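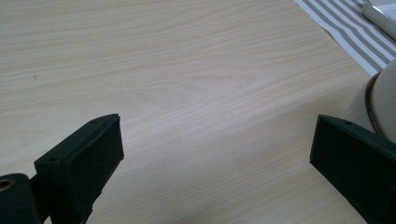 Photograph: the builder's own, taken with the gripper in hand

The first thing I'm told when I sit down is not to lean on the table. Fair enough! I've come to the shared workshop in Indale to meet the person behind Umora, a hand-held gripper that has eaten most of their evenings since June, and the table is very much in use.

"I'm a terrible engineer, you can put that in," they say, pouring me a tea. "I'm a decent joiner. I came in to fix a chair and got talking to the lot on the next bench."

They'd rather I left their name out (work doesn't know how late they stay up), so I will. I ask what it has cost and get a wince.

"I stopped adding up at 1,700 pounds. A good bit of that was mistakes. I've done 27 versions of the fingers, and some of those were the same version with the holes moved a tiny bit."

The holes come up a lot, to be fair. So do the pads, which took most of July, and the brass rings at the joints. I get quite a long talk about the brass rings.

"Before those, the pivots were just plastic on plastic, and you'd feel it go gritty. Stoica, the little parts place by the station, sold me a bag of 40. Best thing I bought." 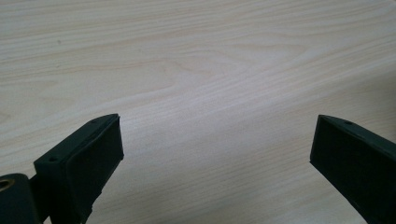

I wanted to know why anyone would build a gripper you have to hold yourself, as surely the whole point is that the robot does the holding. They've clearly been asked this before.

"You do the job by hand, with the same fingers the robot would have, and the camera on it sees what you did. Then you've got something to teach an arm with. Zutell is the arm. Zutell is in bits at my house, so don't get excited."

The target is more than 3,000 goes at ordinary kitchen things, mugs and bowls mainly. I ask which is worse.

"Bowls. Oh, bowls, every time. A rim's thin and it curves away from you, and it's slippery, so you want one finger in and one out and you want to come at it square." 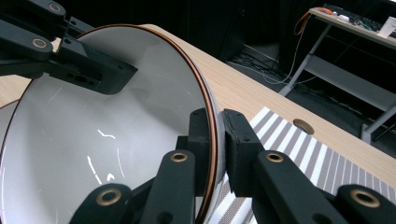 I have a try myself and I'm hopeless at it, gripping far too hard, and I get told off for using my shoulder. It's a lovely thing to hold, though, lighter than I'd expected, and I didn't want to give it back.

Next up is a softer spring and another go at the pads. After that they'd like to put Zutell back together, and at some point there's still the chair.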